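Gallery: The Week Nira Lost Its Grip

Skistulance is our block-sorting project, and Nira is the arm that does the sorting. Most of our gallery pages are about things going right. This one is about a fault, and I had so much fun chasing it that I wanted to give it a page of its own!

The job sounds easy. Nira reaches over a block, closes its fingers, lifts, carries the block across to the tray and lets go. It had done that 398 times without a fuss. Then on Wednesday it began letting go early, with the block still well up in the air. We logged 5 drops before lunch, every one of them on the way over to the tray and none on the way back.

Our first guess was the fingers, so we cleaned them. Two more drops. Our second guess was the code, and Inês Nogueira went through the whole grip routine line by line and found nothing wrong with it (she did find an old typo of mine in a comment, which is now fixed).

What gave it away was the log. Each drop came at the same point in the swing, with the shoulder turned past 76 degrees. Past that angle a cable was being pulled tight, the gripper servo lost power for a blink, and the fingers relaxed. Such a small thing, and such a great one to find! We gave the cable more slack, tied it down in a new spot and put a speed limit on that part of the swing. We also changed the rule for hands: no reaching across the table until the arm is parked and the power is off, even to rescue a block.
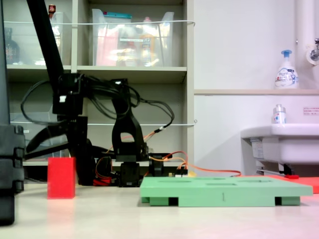
Gripper over the red block, green tray waiting on the right. Look at all the cable looping around those joints!

Gara wrote in after reading the log: check the connector too, because a cable that has been tugged that many times may have a cracked crimp, and extra slack will only hide it for a while. Pacheco had the same trouble last August and ended up replacing the whole lead.

A new lead is on order, and Nira stays on the slow setting until it's fitted.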